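Gorkholm method

The Gorkholm method is a procedure for training and testing the local path planners of wheeled pavement robots in simulation. It was developed at the firm Ditix by Eduard Jurčo and Iveta Baláž, and takes its name from the virtual city district in which the first trials were run. The method is used mainly for small delivery and inspection vehicles that share the pavement with people on foot.

Background

Earlier planners at Ditix were tuned on recorded drives. Recordings contain few close encounters with pedestrians, and the vehicle's own choices cannot be changed afterwards. A simulated street allows the same encounter to be repeated with a different speed, starting point or line of travel. An older simulator, Mernura, offered this but drew all obstacles as plain blocks, and planners trained in it tended to brake for shadows and paving joints when moved to a real vehicle.

Procedure

Each trial begins with the vehicle at rest on a pavement. A goal is set further along the same block, and the planner receives a rendered view from a virtual camera mounted at the height of the vehicle's body. Fixed obstacles remain in place for the whole trial. Pedestrians follow paths drawn from a stored set and do not react to the vehicle – a deliberate choice, intended to stop the planner from learning that people will step aside.

The planner proposes 12 candidate paths at every step. Each is scored for clearance, progress and smoothness, and the highest-scoring path is followed until the next step. A trial ends at the goal, on contact with any object, on leaving the kerb, or after 44 seconds.

Results

The main test covered 2498 trials. Contacts with pedestrians fell by more than 20 per cent compared with the planner trained in Mernura. Most of the remaining failures occurred where a large fixed object narrowed the way and a person was walking ahead in the same direction. In such cases the planner often stayed behind the person until time ran out.

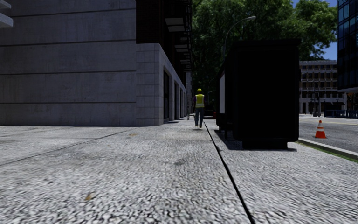 Rendered street view with a pedestrian on the pavement and a large box to the right.

Limitations

The method does not model rain, snow or uneven slabs. Baláž has noted that non-reacting pedestrians make the planner over-cautious in crowds. A later variant, named Ďurica, lets a share of the pedestrians slow down or turn – its results have not been compared on the full set of trials.

Related articles
Kerb detection
Local path planning
Mernura (simulator)
Pedestrian motion models

Comments

tove_k: Does the time limit count as a failure in the contact figures?

M. Harrow: No, timeouts are listed separately. The contact figure is only for touching a person.

pavel77: The section on Ďurica could do with more detail on how the turning is modelled.

Contact the editors | Copyright the contributors | Back to top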